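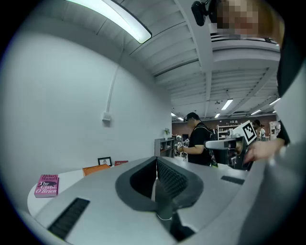 ## Clearing the round-edged table

Dec 5, 2023

I have been putting off the white table for a long time. It stands against the wall in the front part of the unit, the long room with the ribbed ceiling that we've rented since January, and it's the first flat surface you reach when you come in. So everything lands on it. Mail, keys, whatever I was carrying.

On Monday I took most of that away and left only the things I wasn't sure about. That came down to a couple of books, a small black picture frame, and an orange tray. I want to write down what I decided, partly so that Zoila stops asking me and partly so I remember it myself when I go looking for something in the spring.

### The Hilary Mantel

The pink hardcover is *The Giant, O'Brien*. I bought it at a library sale for a dollar and read it over two weekends. It's short, and a good deal sadder than I was ready for. It is about an Irish giant who goes to London to be looked at for money, and a surgeon who wants his bones. I liked the giant's stories best, the ones he tells his friends in the evening when there isn't much to eat.

My rule is that a novel leaves the building once I've read it unless I can name the person I'm going to lend it to. For this one I can. Zoila Ospina has been through all the Cromwell books and hasn't read this. It stays on the table until she picks it up, and if it's still there at the end of January it goes in the donation box.

### The red book

The red one has a black label on the front that says "Mobilier," French for furniture. My French is poor. I can get through a menu and a train timetable, and that's the end of it. I keep the book for when I'm stuck on something, because even when I can't follow a page I come away with an idea about a leg or a joint.

It used to live on the gray unit at the far end under the plant, and I never once walked down there to get it. Since it's been on the table I've opened it most days. So it stays, and I've stopped pretending it belongs on a shelf.
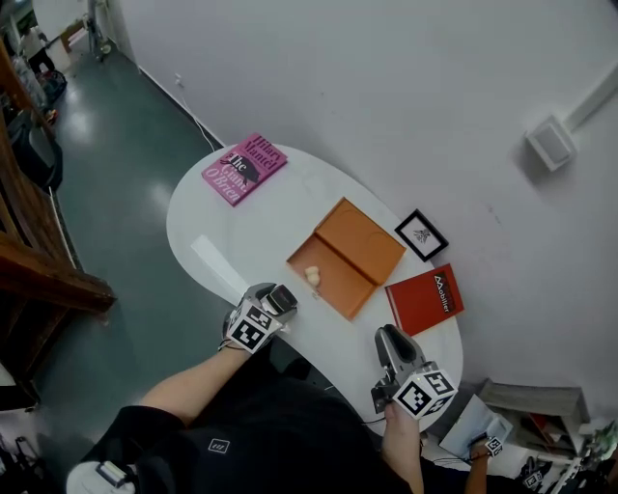

I did think about buying a proper book stand. Trukwood has one in beech for 42 dollars, and Sverre offered to make me one for nothing, which would take him a year. A stand takes up as much room as the book does, though, and the table isn't big. It has that soft kidney outline, so anything with square corners wastes the space at the ends. I've tried setting things parallel to the wall and it always looks wrong. Setting them down at an angle works better, and I've given up straightening them.

### The orange tray

This is the thing people ask about. It opens like the case of a book and it has two shallow compartments with a divider between them. I got it from Rivadeneyra, the stationery place that closed, on their last Saturday. There was a bin by the door with everything at 8 dollars, and I came home with this and a box of envelopes I still haven't finished.

I've never found the right use for it. It's too shallow for pens if you want to close it. Paper clips slide around. For a while I kept receipts in it, and that worked until there were too many receipts. At the moment it's where small stuff goes when I don't know where else to put it. I'm going to give it until the end of winter. If I haven't found a job for it by then, my sister has wanted it for her sewing things for a long time and she can have it.

### The picture frame

Small, black, with a white mat and a little dark sketch in the middle. I would like to hang it. The trouble is the wall. The white wall has the conduit running down it to the electrical box, and I don't like drilling near that. Farther along, where it would be safe, you'd never see a picture that size.

I've had it standing up and I've had it lying flat. Standing is better to look at, but it goes over when someone bumps the table, and someone always bumps the table. I ordered some adhesive strips from Illemex, a pack of 10, and they're supposed to hold on painted walls. The last ones I used took the paint off with them, so I'm going to try one behind the door first and leave it for a week.

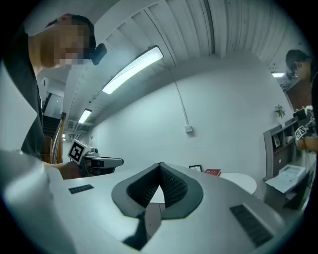 The other thing I keep meaning to deal with is the lighting. Fluorescent fixtures on a white metal ceiling are fine for working, but they flatten everything. A sketch that small needs a lamp on it. I looked at the Detance clamp lamp, which has a good long arm, and then I looked at the edge of the table and couldn't see where the clamp would go without being in the way. A small lamp with a weighted base would probably do. I'm not in a hurry.

### What's left

The strips of white paper. I tear them off when I'm trimming and then they hang around as bookmarks, notes, things to test a pen on. I've decided one is allowed on the table and the rest go in recycling.

Then the wiping. White shows every crumb, so I keep a damp cloth on a hook by the sink now and go over the top before I lock up. No spray. The spray I used before left a film.

The shelves on the back wall are next, and they're a much bigger job. Sverre Kristiansen has said he'll come over and help if I feed him. I'd like to have the left side done before the holidays, and the right side can wait for January.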